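The Night Audit at Starncombe

1. Handover

The desk passed to the night auditor at eleven. The late clerk had left the float counted, the key drawer locked and one arrival outstanding: room 43, in the name of Tokarz, guaranteed to a company card, one night, no breakfast.

The Starncombe had 142 rooms on four floors. The fourth floor was closed until October for rewiring, and its rooms were blocked in the system under a code that printed as OOO. The auditor checked the block, as the procedure required, and found that one of the rooms had a wake-up call set against it for four o'clock. He cancelled the call and entered the cancellation in the log.

The lobby lights dropped to their night level. The lift went up without a passenger, stopped at four, and came down again. Lifts of that make were set to park at whichever floor had last called them. He entered that as well.

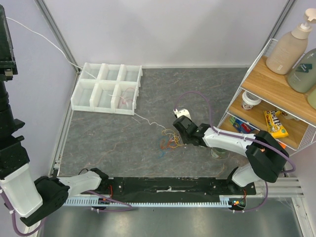
2. Arrival

Tokarz came in at ten past one with a single hard case and a coat buttoned to the neck. The registration card was signed in block capitals. Under "Travelling from" the guest wrote Stenirgate, and under "Purpose of visit" wrote "inspection".

"Of what?" the auditor asked. The card had a second line for it.

"The Muretti lift," said Tokarz. "I am told it stops at four."

The auditor explained that the fourth floor was closed. Tokarz asked for the date of closure. The auditor looked it up. The block had been entered on 3/22/22 by a user whose login had since been removed, and it had been extended every six months without comment. The contractor's field was blank. So was the field for the expected cost.

"Then I shall need a key to it," said Tokarz.

There was a form for this. The guest completed it correctly, including the section most people missed, and the auditor issued a master card limited to 60 minutes.

3. Running the totals

The audit itself began at two. Room revenue was posted, then tax, then the bar, which was out by the price of a small tonic. The auditor found the missing slip under the till tray and corrected it.

At ten to three the printer produced the occupancy report. It gave the usual figures for the first three floors. For the fourth it gave full occupancy, every room at a rate of 600, all paid in advance. He ran the report again. The second copy matched the first.

He rang room 43 and let it ring twelve times. He then rang the lift. The lift had a telephone for emergencies, and it was answered at once.

"Inspection complete," said Tokarz. "The lift is in good order. It has been well used."

"Your card has expired," the auditor said.

"Yes. They have found me a room."

The line closed. Behind the desk the display showed the lift at four, doors open, no fault.

4. Close of day

The manual allowed two courses. An unexplained balance could be held over for the morning, with a note to the manager, or it could be accepted and the day rolled forward. The auditor read the page twice. He checked the guest out of 43, moved the folio to the fourth floor and reinstated the wake-up call.

The system asked whether he wished to close the day. He pressed Y and went to put out the newspapers.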